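Loan kit tracking between theatres and the sterile services department
Speaker notes, Bezawit Habte
Version 2025-02-16

Slide 1. Title

Introduce self. Decontamination lead, Dunmore site. Slides are sparse, so the detail is in these notes. Take questions at the end, except on terminology, which people should raise at once.

Slide 2. Scope

The talk covers orthopaedic instrument sets that the hospital does not own. They arrive from a supplier, are used for one or more cases, and go back. Flexible endoscopes are out of scope, as are single-use items and implants supplied sterile. Power tools are in scope only where they travel inside a loan set.

Slide 3. Terms

Set: one or more trays booked under a single reference.
Tray: the unit that goes through the washer and the steriliser.
Check-in: the point at which sterile services accepts responsibility for the contents. Delivery to the loading bay is not check-in. Most of our disputes with suppliers came from treating the two as the same event.

Slide 4. The old process

Sets were delivered to the main stores at Dunmore and moved to the department on the afternoon round. The delivery note was signed in stores by a person who had not opened the box. The first full count took place at the packing bench, after washing. If a tray was short at that stage, we could not say whether the item was missing on arrival or had been lost between the bay and the washer.

The audit looked at 260 trays over the winter. Of these, 149 had a delivery note that matched the contents on first count. The remainder had at least one discrepancy. Most were clerical: an old part number, a superseded tray list, or two trays swapped between references. Clerical errors still stop the line, as the packer cannot sign against a list that does not match.

Pause here. The Clullby team will want to ask about their share. The audit was not broken down by site and should not be used for that purpose.

Slide 5. Where time is lost

Three points on the diagram. Do not read them out.

Decontamination instructions: the manufacturer's reprocessing instructions were often missing or referred to a different revision of the tray. Staff then searched the shared drive, and if that failed they rang the supplier. A set cannot be processed without current instructions, and there is no local discretion on this.

Disassembly: reamer handles and some drill guides have to be taken apart before washing. Where the instructions were late, these items were either left waiting or washed assembled and then rejected at inspection.

Drying: heavy trays in full wrap came out of the steriliser with visible moisture more often than our own sets did. A wet pack is a failed pack. It is rewrapped and repeated, with a full cycle added.

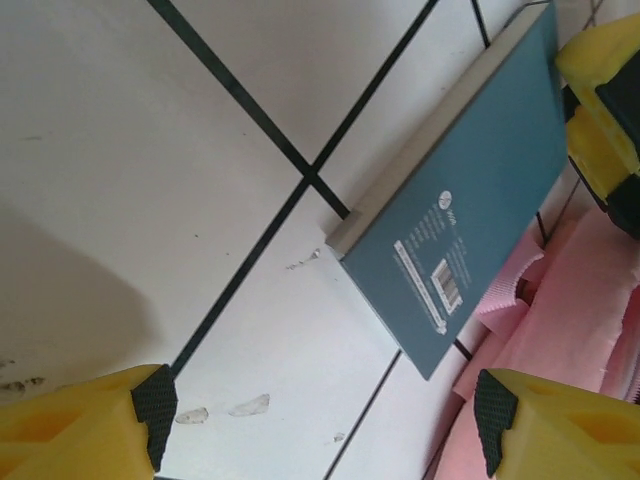 Weight is the common factor in the drying failures. Several loan trays were over our local limit as supplied. Splitting a tray solves the drying problem and creates a traceability problem, because the supplier's reference now covers two wrapped packs. The revised procedure gives each split pack a suffix, A or B, under the original reference. Both labels go into the patient record. Both packs must be present at the team brief before the case starts.

Slide 6. The revised process

Sets are now delivered directly to the department's clean receiving hatch. Stores no longer sign for them.

Check-in is done by two people with the tray open and the list in hand. Anything missing, damaged or stained is recorded on the check-in sheet before the tray moves. The supplier is told the same day.

Every loan set is washed on arrival, whatever the label says about its last use. A decontamination certificate from the previous hospital is filed and has no effect on the route the set takes.

The booking system is Tomel. It was already in use for our own trays and has been extended with a loan category. The fields are: reference, supplier, tray count, instruction revision, case date, return date. The instruction revision field is mandatory. A booking without it stays amber and does not appear on the washroom list.

Slide 7. Lead time

The rule is that a set must be at the hatch two full working days before the case. Theatres asked for one. The reasoning for two is as follows. One wash, inspection, pack and sterilisation cycle fits comfortably in a working day. A repeat cycle does not. With one day there is no room for a wet pack or a missing instruction sheet, and the audit shows that both occur.

Trauma is exempt. For trauma, the on-call coordinator phones the department and the set is given priority. This route was used 6 times in the first month. It should not be used for elective cases that were booked late. If the exemption is used in that way, the coordinator records it and it goes to the monthly review.

Slide 8. Returns

Sets go back through the full decontamination route before collection. The count at return is checked against the check-in sheet and not against the supplier's delivery note. Implants used are recorded by theatre on the usage form. The form travels in the document wallet outside the tray, never inside it.

Andbridge sends its returns through Dunmore. Their sets need the site code on the outer box, otherwise they are shelved with ours.

Slide 9. Open points

Weight limit: two suppliers have agreed to send lighter configurations. One has not replied.

Tomel does not yet hold the A and B suffixes as linked packs. At present the link is typed in the notes field, which cannot be searched. A change request has been submitted.

Weekend cover at Clullby is not settled. Until it is, sets for Monday lists there must be at the hatch by the previous Wednesday.

Slide 10. Next steps

Re-audit in April, same method, same data sheet. Results by site this time, if the managers agree to it.

Copies of the check-in sheet are on the table by the door. Please take the new version and destroy any older ones held in theatre.

Questions.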